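Trindia Hand-Held Gripper, Model Kallia
Product Information and Safety Notice

Home > Equipment > Hand Tools > Kallia
Notice issued 10/23/19

Overview

The Kallia is a hand-held, two-finger gripper for picking up, folding and moving soft goods. The operator holds the tool by its rear handle and closes the fingers with a trigger. A small camera above the fingers records the work so that the same motions can later be taught to a fixed arm. The tool is supplied for use with laundry, bedding, netting, bags and similar items on a flat table.

This page has been revised to include a safety notice. Owners of the Kallia are asked to read the notice in full before the tool is used again.

Safety Notice: Fingers May Close Without Trigger Input

Trindia has received reports of the fingers closing when the trigger had been released. In each confirmed case the tool had been in steady use for more than 40 minutes, and the operator had set the fingers to their widest opening. The fingers stayed open for a short time and then closed at full speed. Two operators reported pinched fingertips. One report concerned a torn net bag. No injury requiring medical treatment has been reported to the company.

The fault was traced to the return spring in the trigger housing. In the affected units, the spring seat is slightly too shallow. As the housing warms, the spring can shift to one side and press against the trigger sensor. The control board reads this pressure as a command to close. The force limit is not affected by the fault, but the limit is set for fabric and should not be relied on to protect a hand.

Units Affected

The notice applies to tools assembled at the Istetti plant that carry a housing code beginning with 13. The code is molded into the underside of the handle, next to the cable entry. Tools with any other code have a deeper spring seat and are not affected. Fingers and finger pads sold as spare parts are also not affected and may be moved from one tool to another.

Tools that were serviced before the date of this notice should be treated as affected unless the service record lists a replacement trigger housing. A replacement spring alone does not correct the fault.

What Owners Should Do

Stop using any affected tool and disconnect it from its power supply. Do not open the trigger housing. The spring is under load and may be released with some force.

Contact the service desk through the form on the Support page, giving the housing code and the place of purchase. A replacement housing will be supplied at no charge. Owners who have completed the Mladenović maintenance course may fit the housing themselves. All other tools must be returned for repair. Return packaging and a prepaid label will be sent on request.

Where work cannot be stopped, a tool may be kept in service under the following temporary conditions only:

The opening limit is set to 60 percent or less in the control menu.
The tool is switched off and left to cool after each 20-minute period of use.
The free hand is kept clear of the space between the fingers at all times.
The stop switch is placed within reach of the operator and is tested at the start of each shift.

These conditions lower the risk and do not remove it. They are withdrawn for each tool as soon as a replacement housing is available for it.

Safe Handling of Layered and Open-Weave Fabric

Several of the reports came from work with mesh and netting. Operators working with these materials often hold the fingers wide apart while lining up with a folded edge, and may reach in with the free hand to straighten a layer. This practice is not permitted with any Kallia tool, whether or not it is affected by the notice.

Before each pick, lay the folded item flat on a smooth, clear surface and withdraw both the free hand and the sleeve. Bring the fingers in toward the edge of the fold, and close them slowly using the first half of the trigger travel. If a layer slips, open the fingers, move the tool away from the item, and straighten the fabric by hand with the tool set down.
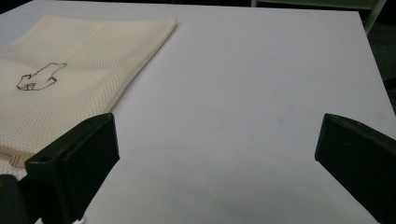
Mesh calls for additional care in the choice of pad. The standard ridged pad can catch in an open weave, and a caught thread may hold the item in place after the fingers have opened. The smooth pad is recommended for all netted goods. Seams and drawstring channels are thicker than the cloth beside them and should be gripped only when the item cannot be lifted by another edge.

If fabric becomes caught, press the stop switch before freeing it. The fingers must not be forced apart by hand, as this can strip the drive gear.

Checks After Repair

After a replacement housing has been fitted, open and close the fingers 50 times with nothing in the grip. Then leave them at the widest setting for one hour with the power on and all persons clear of the tool. If the fingers move at any time during that hour, disconnect the tool and report the result to the service desk. Enter the new housing code in the service record.

Items Supplied with the Replacement Kit

Trigger housing with spring fitted
Housing seal
Four housing screws
Revised warning label
Fitting instructions

Warranty

Fitting of the replacement housing by the service desk or by a qualified owner does not affect the remaining warranty period. Damage that results from use of an affected tool outside the temporary conditions listed on this page is not covered.

Related pages: Finger Pads and Spares | Service Record Form | Support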